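Home Issues Authors Search Next article

4.2 Soft goods

Caps were the worst class by far. Of 13 demonstration sets at Breven, three had to be redone, all of them cloth. The fingers want an edge to close on and a soft crown gives them very litle. Clear plastic sheet no easier.

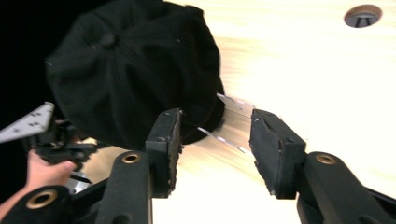 Figure 3. Black cap and transparent sheet, hand-held grippers.

Sukprasert objects that folding and packing are still a person's job at this point, and that grip success alone says nothing about a whole shift. Fair. We report grips only, 11 item types, no full chores.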